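4.2 Blankets and the foot of the bed

We had expected, when we began going from home to home in Vimside, that the made bed would be the easy part of the study, and that the real talk would be about cupboards. People were certainly happy to open their cupboards for us, but again and again they drifted back to the bed, and above all to the question of where the spare blanket ought to live during the day. Of the 263 short diary entries we gathered, a good many turn to this one matter, and several of them are longer than the entries on cooking and laundry put together.

Most of the 16 households had two layers of bedding with quite separate jobs. The heavier comforter was the night layer, and in the morning it was rolled or pushed to one end, out of the way. The lighter blanket was the one people reached for in the afternoon, over the knees or round the shoulders, and it was nearly always folded with more care. One woman told Vira Skoryk that she could forgive herself a badly rolled comforter but would go back upstairs for a badly folded blanket, and we heard much the same feeling, in gentler words, from others (see Figure 6).
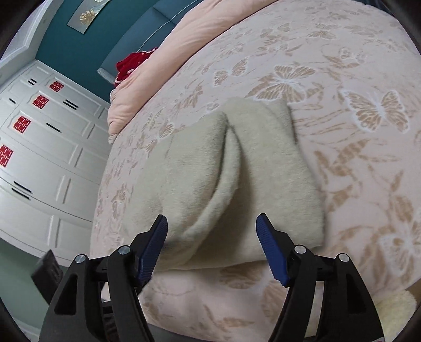

Figure 6. Folded fleece blanket on a butterfly-patterned bedspread, with the comforter rolled up at the far end of the bed. Photo: Oleksandra Palamarchuk / Prarnirum home study.

The blanket in Figure 6 is doubled over into a thick bundle, a form our participants often called "the loaf". It is quick to make and quick to undo, and it suits fleece, which is too springy to lie in the flat squares that people prefer for cotton. The loaf did have its critics. Those with narrow shelves found it greedy with space, and one couple had gone so far as to agree on a different fold for each season — a loaf from August onwards, and a flat fold once the blanket was put away for the warmer months.

The bedspread deserves a word too. Participants spoke of it as the thing that made the bed into a daytime place, somewhere to sit, sort clothes or set down the shopping, and they chose its pattern with visitors in mind. A plain blanket was often kept for use over a printed spread — as with the pale sage-beige fleece and the pink spread in Figure 6 — and 10 of the households said they would not care to put two patterns together. We return to this in Section 5, where we look at how such habits are handed on, and how cheerfully they are argued over, when two people begin to share a bedroom.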